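Home Talks Notes About
Reading time: 2 minutes

Fruit on the table – speaker notes
Emilian Stoica, June 2026

Start with the coffee table. Ask who has grapes at home right now, and where they keep them. Wait for hands. 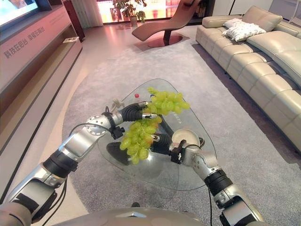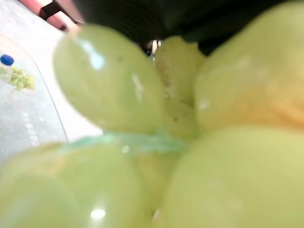 Green grapes, glass table and close up.

Grapes get bruised by their own weight. A big bunch piled in a deep bowl is worst at the bottom. Use a wide, shallow dish or cut the bunch into small clusters with scissors. Don't pull single grapes off and leave the bare stems.

Wash only what you plan to put out. Dry it on a towel first – water leaves rings on glass. The rest stays in the fridge, unwashed.

A soft brown grape goes in the trash. Check its neighbors too.

Glass tops: wipe up juice the same day. Warm water, a drop of dish soap, dry cloth. Skip the scouring pad.

Small children: cut grapes lengthwise, in quarters. Say this twice and slow down for it.

Pass around the price sheet. A 500 gram bag serves the four of us at my house for an evening. Fiachra Mac Giolla takes over here with cheese.

Questions, then break.

Recent talks
Bread that keeps
The Kevside pantry, shelf by shelf
Apples in October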